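The Great Kitchen Drawer Sort-Out: Gallery

Posted 31/03/2021

I have been putting off the cutlery drawer since January. It's the deep one next to the stove, the one that only opens if you slide your hand in first and push the whisk down, and every time I did that I told myself I'd sort it out on the weekend. Well, I finally got to it! It took a lot longer than I planned (I stopped twice for coffee and once to look up how to get rust off a can opener), but I'm so happy with how it came out that I'm putting the whole thing up on the gallery page with my notes.

If you've been reading for a while you'll know I did the pantry shelf last year and swore I'd never buy another organizer. I lied. I went looking for bins again, mostly because the old bamboo divider from Enow never did fit my drawer. It was too short by the width of a finger, so everything thin ended up down the gap at the back. I found a birthday candle in there, and a key that doesn't open anything I own.

First job was getting everything out and onto a flat surface. I really recommend this even if you think you know what's in your drawer, because I thought I had one potato peeler and I have 4. Four! One of them is left-handed, and neither I nor anyone who has ever lived here is left-handed.

Then the bins. I wanted open tops, no lids (I know myself, I will never put a lid back on) and something see-through enough that I can tell forks from spoons without leaning over. Smoky gray turned out to be the color I liked best. Clear plastic shows every crumb and white goes yellow in my kitchen, probably from all the frying. A handle slot was a must too, so I can grab the whole bin and carry it to the table when we have people over.
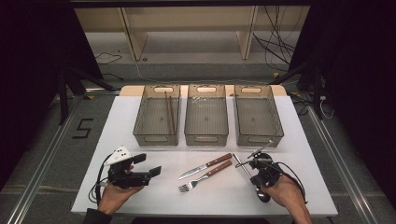

My rule for sorting is to start with the awkward things. Chopsticks first, always, because they're too long to lie flat in most bins and they roll all over the place if you leave them till last. Standing them up solves that, and they look kind of nice that way. After that I do the everyday cutlery, and then whatever is left over gets a good hard stare before it's allowed back in.

I'm a big fan of wooden handles, by the way. I know you have to wash them by hand, and I know they need a little oil now and then, but they feel so much nicer to hold than plain metal. I bought my first ones at a flea market stall, 13 pieces in a shoebox, and I've been adding to them ever since whenever I spot something close enough in color. Nothing matches exactly and I've stopped caring! Plain steel spoons are fine mixed in with them, especially for soup.

A quick word on oiling, as I get asked about it. I use a few drops of the Skudano board oil on an old sock, rub it in, leave it overnight on a rack and wipe off what's left in the morning. Mineral oil from the drugstore does the same job for less money. Don't use olive oil, it goes sticky and it smells after a while. I learned that one on a very nice salad server.

What I threw out or gave away: three of the peelers, a melon baller, a garlic press with a bent hinge, and about 20 plastic takeout forks still in their wrappers. The forks went into the picnic bag, so I guess that's moving clutter from one place to another, but at least they're with the napkins now. The Romosach cheese slicer stays even though I use it maybe 2 times a year. It was a present and it's a good slicer.

Still to do: labels. I keep going back and forth on these. You can see what's in a see-through bin, so a label seems a bit silly, but guests always put the teaspoons back in with the big spoons and it drives me up the wall. I might try little tags tied through the handle slots. I also want to line the bottom of the drawer with something that stops the bins sliding forward when I yank it open. I've been told rug underlay works, cut to size, so I'm going to try the leftover piece from the hallway.

The next gallery will be the spice rack, which is currently two shoeboxes and a biscuit tin. If you have a way of storing spices that doesn't involve alphabetical order, please leave it in the comments!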